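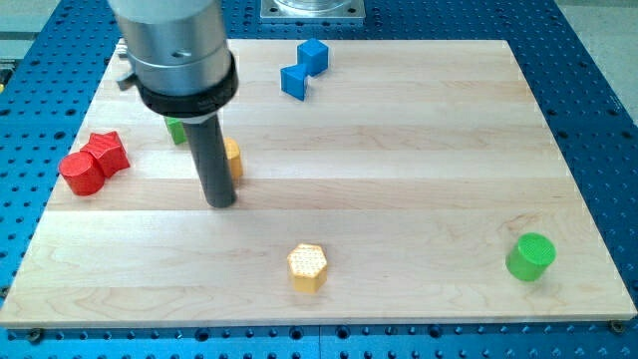 FOR IMMEDIATE RELEASE

Symonenko Robotics Center Opens Its Doors to Prestwood Residents

PRESTWOOD, Tue 12 June - The Symonenko Robotics Center will hold its first public open day in October, with live demonstrations of robot arms at work on the sorting and pushing tasks its research staff use every day.

Visitors will be able to watch an arm work with colored blocks on a wooden board. The blocks come in several shapes, among them cylinders, a cube and a star, and in red, green, blue and yellow-orange. Guests at the demonstration may suggest a goal in plain words, such as moving the star next to the cube, and staff will explain how the arm's software turns the request into motion.

"People in this town have driven past our building for years and wondered what goes on inside," said Corina Preda, director of the Center. "A block on a board is easy to understand. When a visitor sees how much work goes into pushing it to the right place, the rest of our research becomes much easier to talk about."

Demonstrations will run in six sessions through the day in the main laboratory. Each session will end with a period for questions. A separate talk, open to all visitors, will cover the Prinness project, the Center's three-year study of how robot arms follow spoken instructions.

Students from Dratville High School will visit during the first session - the school's engineering club has worked with Center staff on its own tabletop projects since last fall.

Admission is free, but places are limited to 200 and must be reserved in advance through the Center's front office. Children under 12 must be accompanied by an adult. The building is accessible by wheelchair, and parking is available at 229 Prestwood Avenue.

Media contact: Visitor Office, Symonenko Robotics Center, Prestwood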